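Please Let Your Planner Say No
Opinion
By Oduor Chege
May 28, 2020

I write planning software for robots with two arms, and most of my working day is spent in simulation. In this essay I want to argue for something small. I think a motion planner should be able to refuse a task, and it should explain the refusal in words that a tired person can read.

Our planner is called Lulis. It sits between the task layer, Suleser, which decides what the robot should do, and the controller, which moves the joints. For two years the rule inside Lulis was very simple: always return a path. If the first search failed, it made the safety distance smaller and tried again. If this also failed, it made the goal less strict. In the end it always had something to give to the controller, and the reports looked very good.

In January we ran a test of 125 household tasks, and the old version reported a path for every one of them. My colleague Mbwambo then wrote a short script which compared each path with the goal that was originally asked. Only 103 of them still ended at that goal. The other 22 ended somewhere near it, with the hand turned a little, or the object a little too high above the place where it should rest. The number of successes was correct, in the sense that the program did what we wrote. But we had written a program that changes the question until it can answer it.

I do not think we are unusual. Many planning tools have this habit, and I understand where it comes from. A planner which fails looks broken. A planner which gives a strange path looks only strange, and then the blame can go to perception, or to the controller, or to the person who placed the camera. When I was younger I also preferred this, because I did not have to answer the difficult message in the morning.

The cost arrives later. We lost many days looking for an error in the grasp code, and the grasp code was fine. The planner had relaxed the angle of the wrist and written this in a log file at a level that we do not print. One line on the screen would have saved us those days.

So we changed the rule. Lulis has now a budget of 30 attempts for each goal, and it may not touch the goal itself. If the budget is finished, it returns a refusal with the name of the constraint that was hardest to satisfy, and with the joint or the object which is concerned. Suleser can then choose a different grasp, or move something away first, or ask a person.

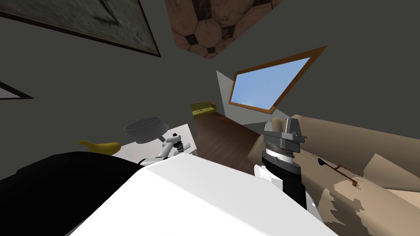

Some people on our team were against this change, and their arguments were not bad. The strongest one came from those who train learned policies. They need many demonstrations, and they said that an imperfect path is still a path, and data is data. My answer is that a policy learns also from the quiet compromise. If the pot is released a little above the table in the training runs, the policy will learn that this is how a pot is put down.

Another argument was about the users. Our first outside user, a small company with the name Celero, did not like to see refusals in the first week. They asked for a switch to bring back the old behavior. We gave them the switch, but it is off by default, and when it is on, every relaxed goal is marked in the result. I am told that they still use it for quick tests of a new room model, and I have no objection to this. They know what they are asking for.

There is a real problem that I did not solve. The name of the hardest constraint is sometimes misleading. The planner may complain about the elbow when the true difficulty is where the base of the robot stands. A refusal with a wrong reason can also send people in the wrong direction, and I would like to see more research on this - much more than on making the search faster by a few milliseconds.

Until then, if you maintain a planner, I would ask you to look for the place in your code where the tolerance is made bigger after a failure. Print a message there, at a level that people will see, and run your tests again before you change anything else.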